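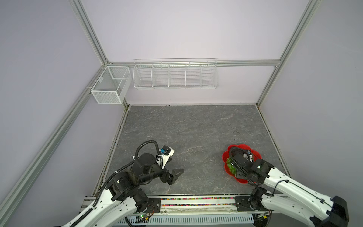 Figura 4. Superficie de trabajo gris con veteado claro de aspecto pétreo.

3.2. El veteado como promesa

Quien haya elegido alguna vez una encimera conoce el momento en que el catálogo deja de hablar de materiales y empieza a hablar de carácter. Revisamos 3689 fichas comerciales de superficies de imitación pétrea, publicadas por los distribuidores Maltham y Cilent, y en 91 de ellas no logramos averiguar de qué estaba hecho el producto. Sí supimos, en cambio, que era sereno, atemporal o, en un caso que todavía nos inquieta, valiente.

El gris con vetas pálidas (figura 4) ocupa un lugar privilegiado en este repertorio. La serie Standodetti lo ofrece en 15 variantes cuyos nombres remiten a canteras, nieblas y estados de ánimo — las diferencias entre algunas de ellas se nos escaparon incluso con las muestras en la mano. El término «mármol» aparece casi siempre acompañado de un sustantivo protector: efecto, inspiración, alma.

La gama Tang, más parca, se limita a numerar sus acabados. Cabría esperar que esa sobriedad facilitara la comparación, pero la numeración no es correlativa y el fabricante la modificó en noviembre, con el trabajo de codificación ya avanzado. Hubo que repetir esa parte del corpus, y los resultados que se discuten en el apartado siguiente corresponden a la segunda lectura.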